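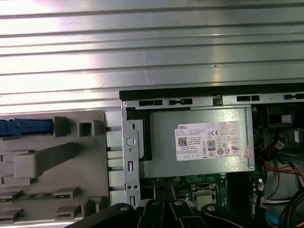 Skundik is a turn-based exploration and trading video game developed by the Latvian studio Kalniņš and designed by Ivars Lūse. It was released for desktop computers in December, after a long period of public testing. The player leads a small crew of salvagers across Wosia, a flooded country whose towns survive on the upper floors and rooftops of older buildings. The name of the game is also the name of the crew's boat.

The game is played from a fixed overhead view on a hand-painted map. It has no voice acting, and most of the story is told through short written scenes, letters and the logbook kept by the crew.

Gameplay

A game of Skundik is divided into days, and each day is divided into four watches. During a watch the player may move the boat, send crew members ashore, repair equipment, trade or rest. Fuel, drinking water and rope are tracked separately. Rope is used for almost every action on land and wears out with use, so it serves as the main limit on how far a party can go from the boat.

The crew can hold up to eight people. Each has a trade, such as diver, carpenter or cook, and two habits that the player learns over time. Habits affect how a person behaves when left alone on watch. A crew member with the Light Sleeper habit, for example, will wake the others if the mooring slips, but recovers less strength overnight. Crew members do not gain levels. They improve by repeating a task in different weather, and a person who has only worked in calm water gets no benefit from doing more of it.

There is no combat in the usual sense. Disputes with other boats are settled through a bargaining system in which both sides place goods, promises and threats on a table in turn. A promise that is later broken is remembered by the other party and spreads to nearby harbors at the speed of the boats traveling between them. It is therefore possible to outrun a bad reputation for a few days.

Tides rise and fall on a fixed cycle, while storms are partly random. At low tide some streets become walkable and some channels close. The in-game almanac lists tide times for the current month only, and a new almanac has to be bought at a harbor. Many players copy the old tables by hand, and the game's notebook screen was enlarged in an update to make this easier.

Setting

Wosia is made up of 38 named districts, of which the player can reach 20 in a normal game. The remainder appear on old maps or are mentioned in conversation. The country was flooded over several generations, and its people no longer agree on when or why the water came. Dates in the game are counted from different events depending on the district, and letters found in one harbor can seem to contradict those found in another.

The largest settlement is Prurkumholm, built on and between the roofs of a former railway terminal. It has three harbors, each run by a different guild, and goods bought in one may be taxed or banned in the next. Prurkumholm is the only place where the boat's hull can be replaced. It is also where the main story begins and, in most versions of the ending, where it finishes.

The people of Wosia speak several dialects, shown in the text through spelling and word order. A crew member from the right district can translate. Without one, the player sees only the words the crew has already learned.

Plot

The player takes over the Skundik after its captain fails to return from a dive near the old customs house. The captain's logbook lists debts owed to people in several harbors, some under false names. The crew must decide whether to pay them, dispute them or leave the area. Paying the debts opens a line of scenes about the captain's past as a surveyor. Leaving moves the action to the northern districts, where the captain is believed to have been seen alive.

The captain's fate is not the same in every game. It is chosen when a new game is started and affects small details from the first day on, including which tools are missing from the boat. Lūse has declined to say how many versions exist.

Development

Lūse began work on the game as a paper prototype, using a printed sea chart and a box of index cards. The bargaining system was taken almost unchanged from this version. In the paper game, the person playing the harbor master had to write down every promise, and the memory system in the finished game grew out of those notes.

The first digital build used a hexagonal grid, which was later dropped. Testers found that the grid made the canals of Prurkumholm hard to read, and the team replaced it with free movement along painted routes. The change meant redrawing every district. Early drawings of the country show a much greener place, with wide marshes and wooden windmills. Most of these were set aside when the studio moved the setting into the cities, though one windmill remains in the finished game on the western edge of the map.

Color was used to mark water depth. The art team limited each district to a small set of paints and kept one shade of dull orange for objects the crew could pick up. This caused trouble in the brickmaking districts, where the walls were nearly the same color, and the bricks there were repainted in gray shortly before release.

The written text was edited by the same small group that built the map, and scenes were placed by location first and by story second. A total of 1,717 log entries were written for the game. Many depend on rare combinations of weather, crew and cargo.

Music

The soundtrack consists of short pieces for accordion, bowed strings and hand bells. Music plays only when the boat is in harbor or when a crew member with the right instrument is on watch. At sea the game uses wind, water and engine sounds. If the crew's accordion is sold or lost, the pieces that use it no longer play, including the one heard during the closing scene.

Release and updates

Skundik was first offered as an unfinished build limited to the southern districts. Saved games from that build could not be carried over to the full version, which had a different calendar.

The largest update to date was released on February 21, 2024. It added a slower tide setting, a larger notebook, support for screen readers in harbor menus and a new crew trade, the bell ringer. It also changed how rope wears out in cold weather — a rule that players had described as too harsh in the northern districts. A later patch fixed an error in which a crew member left ashore could appear in two harbors at once. The map files were reorganized at the same time, and player-made districts built for earlier versions have to be converted before they will load.

Reception

Reviewers praised the bargaining system and the writing, and several singled out the logbook as the best part of the game. Criticism was aimed mainly at the opening hours, in which the player has little rope and few places to go, and at the small type used for letters. Opinion on the lack of a fixed ending was divided. Some reviewers felt that the different versions of the captain's story rewarded a second game, while others found that the differences were too slight to notice without keeping notes.

Players have produced shared tide tables, district maps and a dictionary of the dialects. The dictionary was started by players of the unfinished build and has been revised several times, mostly to correct words that change meaning between the eastern and western harbors.

Board game

A board game based on the paper prototype has been prepared by the studio under the title Skundik: Harbor Rules. It is for two to four players and covers the Prurkumholm harbors only. One player acts as harbor master and keeps the book of promises. The tide is tracked with a sliding card along the edge of the board, and rope is represented by lengths of cord that are cut shorter during play.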